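4. Weather on Saturn's Largest Moon, and How We Came to Watch It

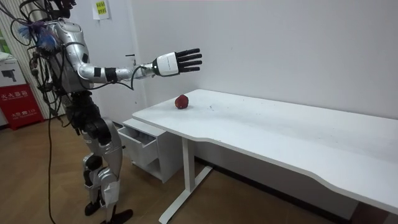 Figure 5. Silver humanoid robot at a long white desk, seen in profile from behind.

Anyone who has spent time with Titan will know the odd feeling of familiarity it gives. There are clouds and rain, there are lakes with shorelines, and there are seasons that come and go much as ours do, only with methane doing the work that water does at home (and with a year that lasts longer than most graduate students would care to wait). We have tried in this section to set out what our cloud record can say about those seasons, and, just as much, where it leaves us guessing.

The record itself was put together by Javiera Rivadeneira and Orvokki Tikkanen, who started from a pile of archived infrared observations and went through them one at a time. They ended up with 601 usable nights, which was a good deal more than any of us had hoped for when we first talked it over in June. Each night was scored twice, once by a person and once by the Stulten code, and where the two scores disagreed the night went to Gülizar Baysal, who looked at it without knowing what either had said. We are very grateful to her for her patience!

The cloud cover over the south pole fades as southern summer comes to an end, and we see this in both sets of scores. What surprised us a little is how uneven the fading is. The clouds do not thin out smoothly from one season to the next; they go quiet for long stretches and then come back in bursts, some of them bright enough to change the brightness of the whole moon for a night or two. Our simple model, called Vergara after the street where the first version was written, gives bursts of this kind once we let methane build up in the lower air before it is released. With a steady supply from the surface instead, the bursts disappear, and the clouds sit at a dull and nearly constant level that looks very little like the data.

We ran Vergara 1000 times with slightly different starting conditions, mostly to find out how much weight the result could bear. The bursts were there in nearly every run, though their timing wandered a great deal, and we would not want anyone to use the model to predict a particular storm. Esben Oddsson has pointed out to us that the winds near the ground are handled in a very rough way, and he is right. The model has only 2 layers, and a better treatment of the lower one is the first thing we would like to add.

The northern lakes are a harder matter. Clouds over them are small and short-lived, and many of the nights in our record are too blurred to catch them at all, so we have left the north out of the totals and take it up separately in Section 5.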